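Print this page | E-mail this page

Speaker notes – Breakfast on One Small Counter
Talk for the Riquelme supper club, Jan 29, 2020
Candela Casado

(Wait for the coats. Let people find a seat and a cup of something before starting.)

Good evening, and thank you for coming out. I know some of you heard me in September, when I talked about soups for what felt like most of the night, so I've promised Josefina Mansilla that I'll keep an eye on the clock this time. She is sitting near the front and she will wave at me.

Tonight is breakfast, and it is breakfast for people who don't have much of a kitchen. When I moved into the apartment on Flosotia Street I had a counter about as deep as a bookshelf and a stove that I never quite trusted. What I did have was one of those little countertop cookers with a pan and a lid, and for 3 years nearly every warm breakfast I ate came out of it. I got very fond of it. I still am.

(Slide)

The first thing I want to talk about is having your bits and pieces ready in a bowl before you turn anything on. By bits and pieces I mean whatever you like in the morning – chopped pepper, a little onion, ham if you eat ham, the last of the cheese. Cut them up the night before if you are slow in the mornings like me. A small round bowl is the thing to use, and small matters, because you want to be able to tip it with one hand while the other one is holding a spoon or a coffee.

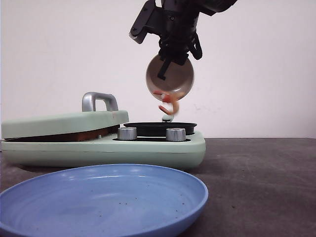 Now, these pans are shallow, and that changes how you cook. You can't pile things up and hope. Spread everything out to a single layer if you can, and if you've cut too much, do it in two goes. My mother's frying pan would take a whole bag of potatoes without complaint, and it took me a long time to stop cooking as if I still had it.

Tip from low down, too. If you pour from up high you'll be picking onion out from behind the toaster for a week. (Pause here, somebody always has a story.)

On heat: I can't give you one setting, I'm sorry to say. Every cooker I have used runs a little differently. Put in one piece of onion and listen to it. If it hisses gently, go ahead. If it spits, turn the thing down and wait a minute.

(Sip of water. Ask who has a small cooker at home and what they make in it. Shahzad Bhutto has said he'll talk about his eggs if called on, so call on him.)

All right, bread. I was brought up to think of toast as something that happened on the side, by itself, while the real cooking went on. With a small cooker you can bring it into the meal. Let your vegetables finish, move them to a plate, and put the bread down in whatever they left behind. It picks up all that flavor, and you've saved yourself some washing up at the same time.

I like a fairly thick slice for this. Thin bread goes limp on you, or else it goes to cracker before you've found the butter. Day-old is lovely. Cristóbal Cáceres bakes a square loaf that he brings to my door when he has made too many, and it fits these little pans so nicely that I've stopped buying any other kind.

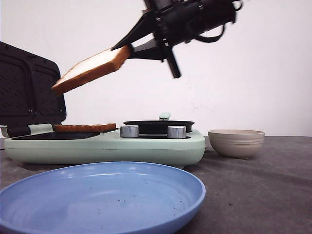
A slice of bread held above the cooker, with the lid up and the plate set in front.

Keep your plate close by, and get it out before you start. I know that sounds like fussing. But breakfast in a small space goes quickly once it gets going, and I have stood there with a hot slice of toast on a fork, looking around for somewhere to put it, more often than I'd like to admit to a room full of people.

I use a big plate even when the meal is small. It gives me room to rest the spoon, and I can carry everything to the table in one trip.

(If Josefina has waved, skip the next bit.)

Cleaning. Let the pan cool all the way down, wipe it with a paper towel, and then wash it with a soft sponge. Please don't run cold water into a hot pan – Sveva Sanna warped a perfectly good one that way and she has given me permission to tell you so. Wipe under the lid as well, where the steam leaves drips that go sticky by the next day.

(Questions, 10 minutes. Recipe sheets are on the table by the door. Remind people to take home their own cups.)

Print this page | E-mail this page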